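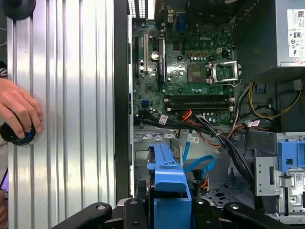
Eulalia Saavedra
2023-10-16

Stripping down an old Dell tower this week. It's a spare from the office and I want to know what's worth keeping before it goes to e-waste. Thread.

Side panel first. It comes off easily enough, then you lay the case flat on the bench and everything faces up at you. Much nicer than working on it standing.

Before touching anything inside: power cord out, hold the power button for 15 seconds, then put a hand on bare metal. I do it every time.

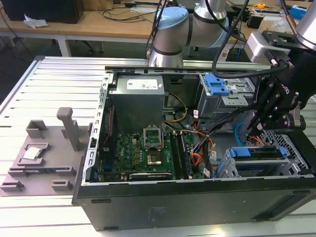

Case on its side on the slatted bench, power supply at top left.

Wiring is the slow part. Every lead off the power supply seems to cross every other lead in the middle of the case. Some of ours have white tags on them, which helps when you're putting things back.

If yours aren't tagged, use masking tape and a marker. Mirta Bustos put me onto that in August and I haven't had a mystery plug since.

CPU socket next. Lever out, frame up, and then keep your fingers, sleeves and screwdriver well away from the contacts. Bent ones can sometimes be straightened but I've wrecked 3 boards trying.

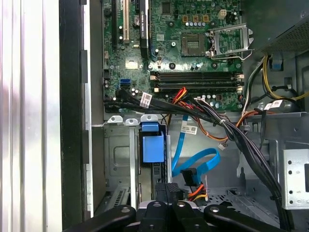
Socket open, four memory slots below it, SATA ports off to the left.

Memory: push the clips outward and the stick lifts. Hold it by the ends. I put mine in an old egg carton – not anti-static, so don't copy me. Proper bags are cheap.

Benjamín Vergara asked about the little coin battery on these boards. If the clock keeps resetting, swap it. Easy job, and the old one goes in battery recycling, not the bin.

Don't open the power supply itself. It can hold a charge after it's unplugged. Keep it whole or recycle it whole. 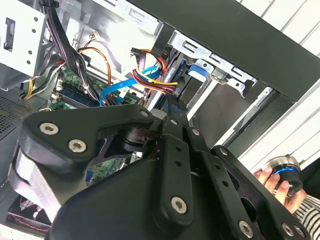

Do you need to unplug the drive cables before taking the board out?
I would, both the data and the power end, because a lead that's still attached will catch on something the moment you lift.

Screws go in a jar lid, grouped by where they came from. Board screws and drive screws look alike and they aren't.

More once I've sorted the cables. Analyn Dizon has first pick of the leftovers.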